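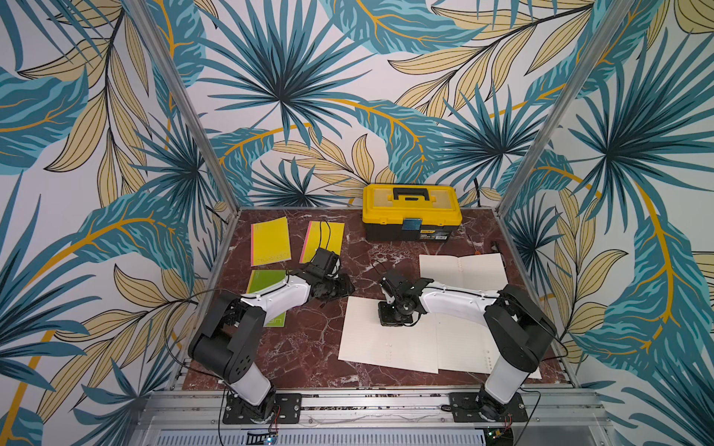
Ticket 345: Right arm lags behind the leader when closing a notebook
Opened by: Rin Okabe
Assigned to: Osamu Oshima
Station: Jurano
Status: Resolved, watching

Rin Okabe wrote:
Hi Osamu, and thank you again for all your help in April! I'm back with another one, I'm afraid. We've been recording the notebook task on Jurano (open a notebook, close it, put it with the others) and the right arm has started to trail behind my hand. When I move the leader slowly it's fine, you'd never notice. But when I do the quick little flick to turn the cover over, the arm comes along late and then hurries to catch up, and by then the gripper has pushed the page instead of lifting it. The left arm keeps up nicely the whole time.

I have already restarted Flimeck twice, swapped the two leader handles, and checked the plugs at the base of the arm. The lag stayed on the right side after the swap, so I don't think it's the handle. I got 159 good demonstrations before it began, and I'd hate to mix bad ones in with them.

Osamu Oshima wrote:
Hello Rin! Swapping the handles was just the right thing to try, it saves us a good hour. Please leave the good demonstrations where they are and start a new folder for anything you record from now on, so we can sort it out later without tears.

Could you do two things for me? First, open the Flimeck log and look at the delay column for each arm while you make that same flick. Second, run your hand gently along the right arm's cable with the power off and see if it feels tight anywhere when the arm is reaching toward the middle of the table.

Rin Okabe wrote:
Done, both of them. The left arm sits at 7 milliseconds and hardly moves. The right one starts out the same and then jumps to 90 whenever I flick. The cable feels relaxed all the way along, no pinch that I could find, and I went over it three times because I was rather hoping it would be something simple like that.

Osamu Oshima wrote:
Thank you, those numbers help a lot. I went through your settings file over lunch and the smoothing for the right arm is set much higher than for the left. My guess is it came in with the Sisodia profile, where we wanted very soft motion on that side. Please open the arm settings, copy the left smoothing value over to the right, save, and then home both arms before you touch the leaders. If you skip the homing it keeps the old value until the next restart, and I have fallen for that myself more than once.

Rin Okabe wrote:
Oh, that's so much better! The cover turns when I turn it, and the page stays put. I did a short run with the green notebook and then the yellow ones, and the delay on the right never left single digits. I'll record the rest of the set tomorrow morning and write here if it creeps back.

Osamu Oshima wrote:
Lovely. I'm leaving this open until your set is finished, and I've asked the Treltavum folks to put the smoothing value on the start screen.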